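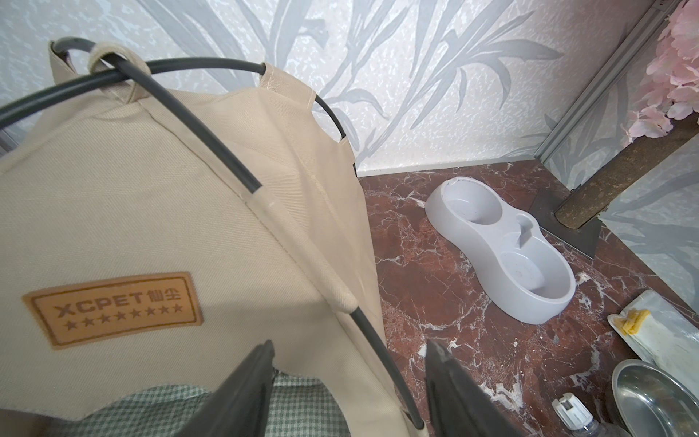

Leaving our EHR vendor, they want money for our own charts??

Posted by smallclinic_mgr in Practice Management

Hi all, hoping someone has been thru this. We are a two-provider family practice, I run the front office plus billing plus pretty much anything with a plug. We've been on Nurgate for years and decided to move to Govumlow because the new one talks to our lab and the old one never did. Gave notice in writing, fine, got an email back saying our access ends 30 days from the notice date.

Then a second email. Data export. We can have a "standard export" at no charge, which I gather is a pile of PDFs, one per patient, or a "structured export" for $900 plus a setup fee they haven't put a number on yet. We have 1,447 active charts. Not counting the inactive ones we still have to keep.

Govumlow says they can attach PDFs to charts but nothing comes over as real data — no med lists, no allergies, no problem lists, all that would get typed in by hand. By me and one MA I guess.

So:
Can they really charge for this? I thought the records were ours.
Is the PDF route survivable? Has anybody done it?
What happens to the old stuff after the cutoff, do they delete it?

Contract is 22 pages and I've read it twice, the section on termination says data will be returned "in a commercially reasonable format" and that's about it. Doctor wants an answer by tomorrow afternoon. Thanks in advance, sorry for the rambling.

3 replies

billing_and_beyond

Went through this in November, different vendor, same email practically word for word.

First thing, get the setup fee in writing before you say yes to anything. Ours was bigger than the export itself. Don't let them start the job and then send an invoice.

Can they charge, well. Depends on the contract and I'm not a lawyer. There are federal rules on information blocking that cover certified EHR developers, and certified products are supposed to be able to export all patient data for a practice that is switching. Fees for some kinds of export are limited. Ask them straight out, in an email, these questions:

Is your product certified, and which version are we on?
Does the structured export use the certified export function? If so what is the fee for?
What file format, and will you give us the data dictionary?
Are scanned documents and images included, or only typed notes?
Is the audit log included?

In our case the fee got a lot smaller after that email. Didn't vanish. The rep said it was for "mapping," which we didn't need becuase the new vendor does their own mapping. Ask Govumlow if they do.

Second thing, test file. Ask for 7 charts before the full export. Pick ugly ones. Somebody with a long med list, a kid with vaccine history, a patient who changed last names, one with a ton of scanned outside records. Send those to the new vendor and have them load into a test account, then sit with one of your providers and compare side by side. We found allergies came over but the reactions didn't. Just "penicillin" with a blank next to it. Would have been bad.

Third, the cutoff date. Ask for read-only access after the 30 days. Most vendors will sell it month to month. You'll want it, there is always something that got missed, and your A/R in the old system is a whole other problem. Are you billing through Nurgate too? If yes do NOT let it shut off with open claims in there. Run your aging report now and save it, and again on the last day.

On deletion, look for a business associate agreement. Separate document from the contract usually, might be an attachment at the back. It should say return or destroy at termination. If they destroy, get a letter saying so. But not until you've checked your copy opens!! Keep two copies, encrypted, one not in the building.

Your state sets how long you hold onto records and kids are longer. Your malpractice carrier will usually tell you for free, and a lot of them have someone who'll look at the termination language too. Call them in the morning before your doctor's deadline, that's what I'd do first really.

frontdesk_forever

just pay it. $900 is nothing compared to typing in that many charts. we did the pdf thing going to Eklund and I'm still finding people with no meds listed. never again

also the PDFs were named with an internal ID number and not the patient name. so ask about that

retired_from_IT

Mostly agree with the long reply above. Couple of things to add, on my lunch so quick.

"Commercially reasonable format" is vague, and vague can work for you. I would write back saying that a PDF per patient isn't reasonable for continuing care and you expect a machine-readable one. Polite, two sentences, copy the doctor. Vendors do respond differently when a physician is on the email.

If they do send structured data, ask how it's delivered. We got a link from a file transfer outfit called Fullau that expired before our new vendor had even scheduled us. Download it the same day, check the file size against what they told you, open a handful at random. Then call them and say received.

Don't do the switch on your busiest stretch. We blocked half schedules the first week and it still wasn't enough. For the meds and allergies, if you end up with PDFs after all, don't try to enter everybody up front. Work off the appointment list, do each patient the day before the visit, have the MA confirm in the room. The ones who come in twice a year get done when they come in. Refill requests are the hole in that plan, so keep the old system on read-only until those settle down.

And on the new contract — before anyone signs — get the exit terms spelled out. Format, price, how many days, read-only access, who pays. They'll agree to a lot more before signing than after.

smallclinic_mgr

Thank you all, this is way more than I expected. We do bill through Nurgate, ugh, hadn't thought about the open claims at all. Running the aging report now. Found the BAA, it was a separate link in the original welcome email from forever ago, says return or destroy "if feasible" whatever that means.

Sent the list of questions this afternoon with the doctor copied. Govumlow says they do their own mapping. Haven't signed the final paperwork with them yet so going to ask about exit terms too. Will post back when I hear what the setup fee is.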